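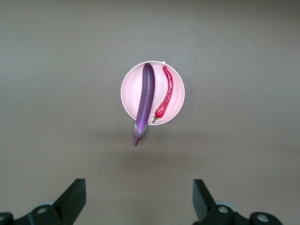
4. Running the table demonstration on an open day

Read section 3 (Powering up the Istex arm) first. The steps below assume the arm is homed and the stop button has been tested that morning.

4.1 Setting the table

1. Clear the tabletop. Visitors put cups and leaflets on it.

2. Put the pink plate within reach of the open fingers, with the eggplant and the red chili pepper side by side on it. Leave a strip of plate showing between them. The Gekness software is said to cope with touching objects. We have yet to see it do so twice running.

3. Let the stem end of the eggplant hang over the rim if it wants to. Straightening it makes a prettier table and a less useful test.

4. Check that both fingers are fully open and that the bolts at their base are tight.

CAUTION: Keep hands off the table once the fingers are open. The arm does not know a thumb from a chili pepper, whatever the brochure says about "awareness".

4.2 Running it

5. Stand visitors behind the tape, 80 cm from the table edge.

6. Choose Plevier mode, speed 30. The sales sheet recommends full speed for shows. Do not use it.

7. Press Start and say what the arm has been told to pick up before it moves. If you say it afterwards, any result looks like a success.

8. If the pick fails, leave the failure on view and press Reset. Allow 3 tries, then stop and take questions.

Note: At the Chaiyaporn open day in February we logged 29 clean picks, and nearly all were with the plate left exactly where it had been for practice. Move the plate between runs. Expect the score to drop, and write down the lower one.

4.3 Questions from visitors

Do not promise that the arm can cook, sort a harvest or work unattended. It picks things off a plate. If asked about cost, refer to the price list at the desk.

Section last changed 11/3/18. For stop button faults see section 7.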